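How Woven Cloth and Shadows Work

Part 4 of the Flurkilier Look Closely series, by Neusa Fontes
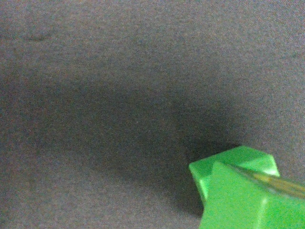 What is a shadow made of?

A shadow is not made of anything. It is a place that gets less light than the places next to it. Light travels in straight lines. When something solid is in the way, the light cannot bend around it to reach the surface behind, so that part of the surface looks darker.

This chapter deals with two subjects: cloth and light. They belong together. Without light you could not see the threads in a cloth, and without a plain surface such as cloth it is harder to study a shadow.

How cloth is woven

Woven cloth has two sets of threads. The first set runs the long way and is called the warp. The second set runs across and is called the weft. The weft thread passes over one warp thread, under the next, over the next, and so on. On the way back it does the opposite. This pattern is called plain weave. Other weaves skip threads, for example going over two and under one.

The machine or frame that holds the warp threads tight is a loom. If the warp is slack, the cloth comes out uneven. Weavers check the tightness before they begin and again as they work.

A small school loom has pegs or notches along both ends. Yung-ching Su teaches weaving at the Beyene workshop, and her beginner loom has 16 notches on each end. Her students warp it with cotton string and weave with wool yarn. A piece the size of a coaster takes most of an afternoon.

Why gray cloth is not only gray

From across a room, gray fabric looks like one flat color. Up close it looks speckled. The gray fabric at the top of this page has faint bluish and brownish flecks in it. Your eyes blend very small spots of color together when you are far away, and separate them when you are near.

Speckled color in cloth can come about in several ways. Fibers of different colors can be mixed before they are spun into yarn. Two yarns can be twisted together. The warp can be one color and the weft another. There is also the weave itself: each thread has a high part and a low part, and the low part gets less light -- so even a cloth made from a single color of yarn has tiny dark spots all over it.

A crease works the same way on a larger scale. Where cloth folds, one side of the fold turns away from the light. The result is a thin dark line.

Soft edges and sharp edges

The large shadow across the gray cloth has a blurred edge. It fades bit by bit into the lighter cloth. Other shadows have edges you could trace with a pencil. Two things control this.

The first is the size of the light. A very small light makes a sharp shadow. A wide light, such as a window or a cloudy sky, makes a soft one, as some of the light gets in from the sides.

The second is distance. When an object touches the surface, its shadow is sharp close to the place where they meet. When the object is lifted, the edge spreads out and becomes blurry.

The darkest part of a shadow, where the light source is completely blocked, is called the umbra. The lighter border is called the penumbra. Both words come from Latin.

Flat faces

A ball goes from light to dark smoothly. An object with flat faces does not. Each face points in one direction and gets its own amount of light, and the change happens suddenly at the ridge between faces. The green plastic piece has faces of this kind. One looks lime green and the lower ones look a slightly deeper green. A ridge can also carry a highlight, a small bright spot where light bounces off toward the viewer.

Try it

You need a desk lamp, a plain cloth and a block with flat sides.

1. Lay the cloth on a table and pull it smooth.
2. Put the block on the cloth and turn on the lamp.
3. Hold your hand above the cloth, high up. Look at the edge of its shadow.
4. Lower your hand slowly. Stop at 4 inches and look again.
5. Turn the block a little. Watch which face is brightest.
6. Draw the block using only three shades of one color.

Do not touch the lamp bulb. It can get hot.

Words to know

Fiber: a thin strand of material such as cotton or wool.
Yarn: fibers twisted together.
Warp: threads that run the length of the cloth.
Weft: threads that run across.
Umbra: the darkest part of a shadow.
Penumbra: the lighter edge of a shadow.

Next chapter: Knots and Loops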